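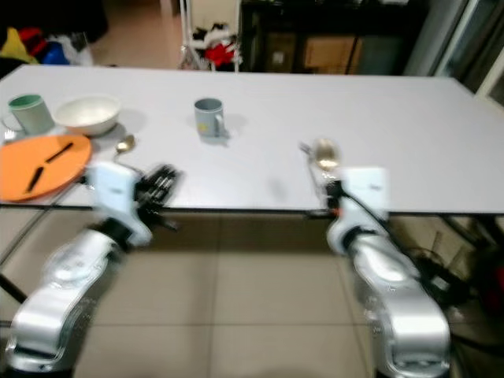
Mismatched dishes for a rental, yes or no?

tess_k
ok so furnishing the upstairs unit in Brunham before February. my sister says buy one matching set, all white, done. I already have a pile of odd stuff, mugs, bowls, a few bright plates. do guests care?? budget is pretty much gone

oldporch
Guests don't care. 17 years renting out a place in Leltdale, never one comment on plates. Plenty on the shower

marnie.b
Disagree. Odd dishes look like leftovers from somebody's divorce. I paid 43 bucks for a plain set and the reviews picked up that same spring

oldporch
could be the reviews picked up bc it was spring

marnie.b
lol ok. also new mattress. still say the plates helped

F_Bitar
Depends on color imo. Two or three colors that get along looks like you meant it. Nine colors looks like a yard sale. Keep bowls white, let plates and mugs do what they want – and get shapes that stack, cabinet space matters more then color

tess_k
stacking is a good point, my mugs are all diferent heights. cabinet is tiny

dunn37
Buy open stock, not boxed sets. Set gets discontinued, a guest breaks two plates, now you're mismatched anyway

marnie.b
that one I'll give you. happened to me with the cereal bowls

oldporch
What about flatware? Thats what walks off. I lose forks every summer, never a plate

tess_k
haven't even thought about forks. ugh. going thru the boxes Friday, will keep the ones w/o chips and see whats left

F_Bitar
check the microwave thing on the bottoms too, some old ones get crazy hot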